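折って、立てて、包む。紙の小箱と折り形の常設工房「Skostik」、Gruketti館内に6月オープン

株式会社Draltport
2026年5月21日

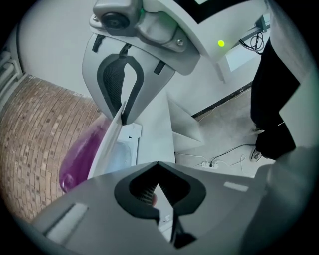
株式会社Draltportは、紙を折って小箱や包みをつくる常設工房「Skostik(スコスティック)」を、複合施設Gruketti(グルケッティ)の1階に6月中旬オープンします。4月の試験公開では近隣の皆さまを中心に多くの方が足を運んでくださり、予定していた紙が会期の途中で足りなくなるほどでした。うれしい悲鳴とともに、追加の断裁に走り回ったスタッフ一同、ようやく正式なご案内ができることを心から喜んでいます。Skostikで最初に手にしていただくのは、色も柄もない白い紙です。白い紙に鋭い折り目が入って立ち上がると、面ごとに光の受け方が変わり、白から灰色までいくつもの調子が生まれます。黄褐色と茶色のれんがを背にすると、その陰影がいっそう引き立ちます。色を足したくなるのはその後で大丈夫です。小さな白い箱の開いた口から淡い青がのぞく、そんな組み合わせも、白をよく見た後だと不思議なほど鮮やかに感じられます。

■ 工房が生まれるまで

Draltportは、菓子店や文具店、雑貨店などの小さな注文に応じて紙箱を設計してきた会社です。打ち合わせではいつも、図面より先に紙を折ります。その場で手を動かし、ここはもう少し浅く、ふたは差し込みで、と話しながら形を決めていくのですが、この時間をお客さまがとても楽しんでくださるのです。「箱を買わなくてもいいから、また折りに来たい」という声を何度もいただき、それならば場所をつくろうと動き出しました。

場所探しには思いのほか時間がかかりました。紙は湿気を嫌いますし、折り目を見るには横から光が入る部屋がほしいところです。Buchanan地区の旧倉庫を改装したGrukettiを初めて訪ねたとき、れんがの壁の前に試作の折り形をひとつ置いてみたところ、その場にいた全員が「ここだ」と声をそろえました。壁には手を加えず、作業台と紙棚を新しく入れ、照明は影がきれいに出る向きに調整しています。

■ Skostikでできること

工房でのプログラムは2種類です。

「ひと折り」は、はじめての方に向けた短いプログラムです。のりもはさみも使いません。白い紙を選び、へらで筋をつけ、折って立てるところまでを行います。薄い紙は指でつまんだだけで軽く反りますし、厚めの紙は折る前の筋つけが仕上がりを大きく左右します。その違いを手で確かめながら、机に立つ形をひとつ完成させて持ち帰っていただきます。小さなお子さまも保護者の方と一緒にご参加いただけます。

「小箱と包み」は、入れるものを決めてから形を考えるプログラムです。贈りたいもの、しまっておきたいものをご持参ください。寸法を測り、型紙を起こし、試作を経て本番の紙で組み立てます。内側に薄い半透明の素材を重ねたり、外側を色のある包みにしたりと、仕上げの選択肢も用意しました。少しじっくり取り組む内容ですが、スタッフが隣で一緒に折りますので、展開図を見たことがない方もどうぞ安心してお越しください。

参加費は、「ひと折り」「小箱と包み」ともにお一人さま2000円(税込、材料費を含む)です。「小箱と包み」で特殊な紙を追加される場合のみ、店頭表示の紙代を別途頂戴します。

■ 紙棚について

作業台の横には、約80種の紙を並べた紙棚を設けます。白だけでも、青みのあるもの、生成りに近いもの、表面がさらりとしたもの、少し毛羽のあるものなど、並べてみて初めて違いに気づく紙がたくさんあります。各紙には折り見本をつけ、縦目と横目のそれぞれで折ったときの様子を比べられるようにしました。紙の目に逆らって折ると、折り山が割れたりささくれたりすることがあります。説明を読むより見本に触れるほうがずっと早いので、ぜひ手に取ってみてください。

紙棚のご利用にプログラムのお申し込みは必要ありません。1枚からお求めいただけますし、その場で断裁も承ります。制作の資料として見に来られる学生の方、包装を自分で考えたいお店の方も歓迎します。

■ 試験公開でいただいた声

4月の試験公開では、ご参加の皆さまにアンケートをお願いしました。一部をご紹介します。

「折り目をつける前に道具で筋を引くだけで、こんなに角が出るとは思いませんでした。家の折り紙でもやってみます」

「飾るものをつくりに来たつもりが、最後は箱のふたの固さばかり気になっていました。ちょうどよく閉まったときは声が出ました」

「白い紙だけと聞いて地味かなと思っていたのですが、置く向きを変えるたびに見え方が変わるので飽きませんでした」

「椅子が少し高く感じました」

椅子につきましては、高さを変えられるものに入れ替えを進めています。また、作業台の上で紙と道具の置き場所が重なりやすいというご指摘もあり、正式オープンに合わせて台の脇に道具掛けを取り付けます。

■ オープン記念展示「しろの折り目」

オープンから5週間、工房の一角で記念展示「しろの折り目」を開催します。Draltportがこれまでに設計した箱の試作から、製品にならなかったものを選んで並べます。ふたが開けにくすぎた箱、美しいけれど平らにたためなかった箱、持ち手の位置で最後まで意見が割れた箱。いずれも途中の形ですが、どこで迷ったかが折り目に残っていて、私たちにとっては完成品以上に話したくなる品ばかりです。一部は手に取って開閉していただけます。入場は無料です。

展示の期間中は、ご来場の方にも紙を折っていただき、できた形を棚に加えていく参加コーナーを設けます。会期が進むにつれて棚がにぎやかになっていくのを、スタッフも楽しみにしています。

■ 今後の予定

秋以降は、近隣の店舗と一緒に季節の包みを考える会や、学校の授業に合わせた出張プログラムを予定しています。使い終えた試作紙を回収し、メモ帳や緩衝材に仕立て直す取り組みについても準備を進めており、内容が固まり次第お知らせします。

■ 施設概要

名称:Skostik(スコスティック)
所在地:Buchanan地区 Gruketti 1階
運営:株式会社Draltport
内容:紙の折りと小箱づくりのプログラム、紙の販売および断裁、展示
参加費:2000円(税込、材料費を含む)
予約:プログラムは事前予約制です。空きがある場合は当日も受け付けます
紙棚、展示:予約不要

開館時間、休館日およびご予約の受付開始については、Draltportのウェブサイトにて順次ご案内します。

■ 取材、撮影について

オープンに先立ち、報道関係者の皆さまに向けた内覧の時間を設けます。実際に紙を折っていただくこともできますので、ご希望の際は取材申込フォームの備考欄にその旨をお書き添えください。作業中のお客さまの撮影には、ご本人の了承が必要です。

■ お問い合わせ

株式会社Draltport 広報担当
お問い合わせはDraltportウェブサイトのフォームよりお願いいたします。

※プログラムの内容および紙の種類は、入荷状況により変更となる場合があります。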